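Director's Cut Screenings: Questions and Answers
By Annag Kerr
November

Which version of Grislow are you showing?

The longer one. Two versions are in circulation, and ours adds 32 minutes, most of them in the Mesham section. The theatrical version will not be shown this season.

Is it film or digital?

Digital. The file is sent by the distributor, Cirus, and unlocks on Thursday morning. The picture is shown in its original wide format with no cropping. 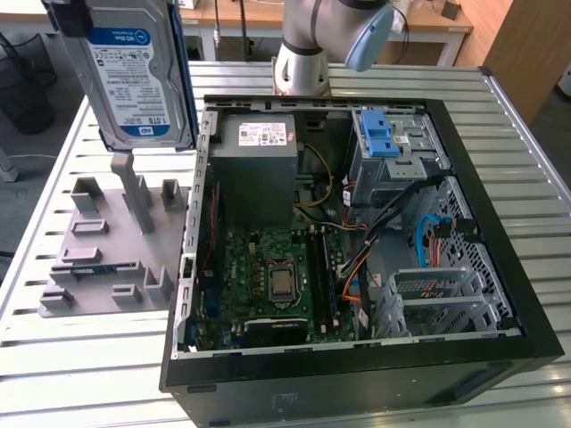
Running order is short film, then feature, with no trailers. Doors close when the short begins, and late arrivals are seated at the break.

Are seats reserved?

Only in the balcony. The house holds 574. Floor seats are open, and a ticket does not hold a place in any row.

Are there captions?

The Thursday show has open captions. For other shows, ask at the desk for a caption reader. Supply is limited.

Is the film suitable for children?

It has no rating in this version. The added footage includes a long fight and some strong language. Under-16s must come with an adult.
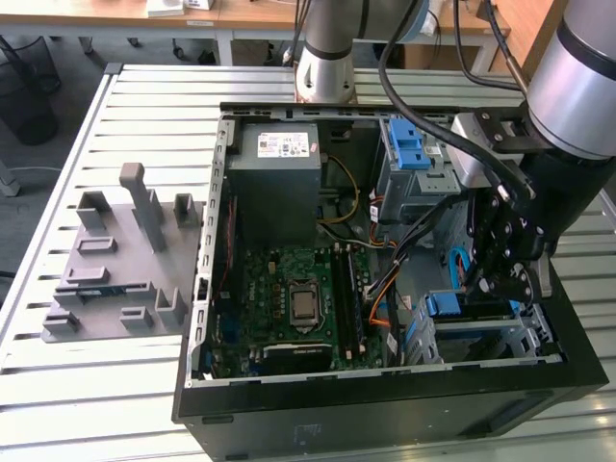
Can I exchange a ticket?

Yes, up to 3 hours before the show, for any other date with seats left. Refunds are made only if a screening is canceled.

Related
Niven: The Sequel That Skipped Theaters
Why Test Audiences Hated the Grislow Ending
Season Listings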